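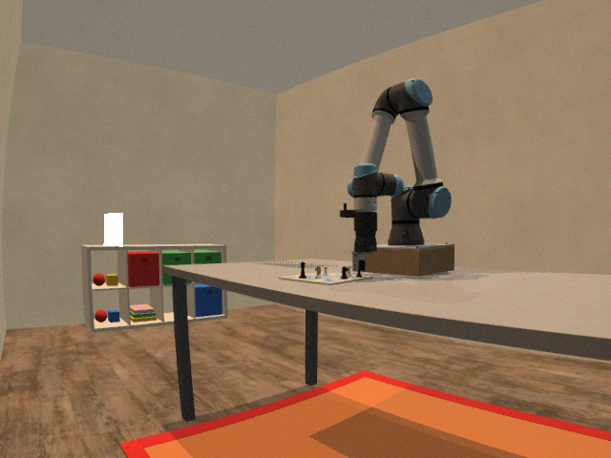 ## 5. When the gripper stops short of a piece

Sooner or later you'll send the arm down to pick up a pawn or a king and it will simply stop above it, with the message *Descent fault* in the Flostton console. Please don't worry, it happens to all of us in the first weeks (Carola Baumgart had it three times in one afternoon while she was testing this chapter!), and it is nearly always a piece height that was entered wrong.

1. Press **Hold** before anything else, and wait for the status line to read *Held*.
2. Open **Pieces > Heights** and find the piece under the gripper. Heights are in millimeters, so a king typed in as 500 should of course be 50.
3. Correct the value and click **Save to scene**.
4. Choose **Raise wrist**, and let the arm go all the way up before you touch any other button.
5. Set the speed to 5 percent and run the move again.

> **Caution:** Never clear the fault with **Force descent**. The arm will carry on to the old target and may push straight through the board, and on a real arm that means a bent gripper.

**Note:** If the fault comes back with the right height, look in the log for code 2000 and reload the board position, then start again from step 1.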